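Part-Time Assistant Wanted, Model Kit Repair Desk

Swanepoel Hobby & Repair, Kundthorpe
Two evenings a week plus Monday mornings
Posted in: Jobs / Retail & Trades / Part-time

We fix model kits. Ships, trains, airplanes, dollhouses, and once a plaster volcano that its owner insisted was a model too. People build these things over a winter, put them on a high shelf, and then own a cat. That is the business plan, and it has kept the lights on at our Kundthorpe shop long enough that we now need another pair of hands at the bench.

The job is part-time and will stay part-time. If you are hoping it will grow into a career with a corner office, we should say that the corner is where the paint rack goes.

What you would be doing

Most of the work is small parts. You will sort them, clean old glue off them, match them to kits that stopped being made before you were born, and put them back where they belong. Customers bring in their wreckage in shoeboxes, bread bags and, in one case, a casserole dish. You will write up a ticket for each one and give the owner a date. Please give a later date than you think you need. We have all learned this separately and at some cost.

You will also look after the spares drawers. At the last stocktake we had 2,497 loose parts on the books, and a good many of them were filed under "misc." The person who invented that label still works here and is sorry. Your first month will go mostly to the drawers, and if you are the type who finds that soothing, please apply today.
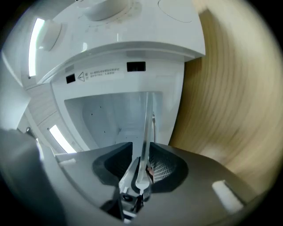 The rest of the time you will be on the counter. Our regulars know a great deal and enjoy sharing it. A question about the correct gray for a harbor tug can run past closing, and you will need a polite way of reaching for the light switch. New customers tend to be shy about what they have broken. Be kind to them. They have usually tried superglue first and they know what we are going to say.

Once a month we take a table at the swap meet in Pustmont. It starts at 7 a.m., it is held in an unheated hall, and the coffee is terrible. We pay extra for that day and we bring our own thermos.

What we are looking for

Steady hands and decent eyesight, with or without glasses. Patience with objects, and a bit left over for people. You should be able to sit at a bench for two hours without needing to check your phone, and to lift a 50 lb box of catalogs, or at least to find a better way of moving it.

Experience with kits is welcome but we can teach most of it. Jewelry making, sewing, dental work, fly tying and watch repair have all turned out to be good training. Strong opinions about scale are fine. Strong opinions about other people's paint jobs should be saved for the drive home.

A sense of smell that tolerates Aromska is a real plus. That is the solvent we use on old cement. It is sold as having a light citrus scent, and we would like to meet the citrus. The bench has a proper extractor fan, gloves are provided, and you will be shown how to use both before you open a bottle.

What you get

Hourly pay, discussed at the first chat and put in writing before you start. Staff discount on everything except consignment items. Free use of the bench after hours for your own projects, as long as you sweep up. There is street parking, and the bus stops close enough that you can see it leaving.

How to apply

Come by the shop with a short letter telling us about something you repaired and how it went. Failures are welcome and tend to be better reading. A resume is fine too, one page please - we have small parts to read already. If you get that far, we will ask you in for a paid trial shift at the bench, with a broken caboose and a cup of tea.

Applications are open until the end of November. Everybody who writes gets an answer. Please do not send glitter.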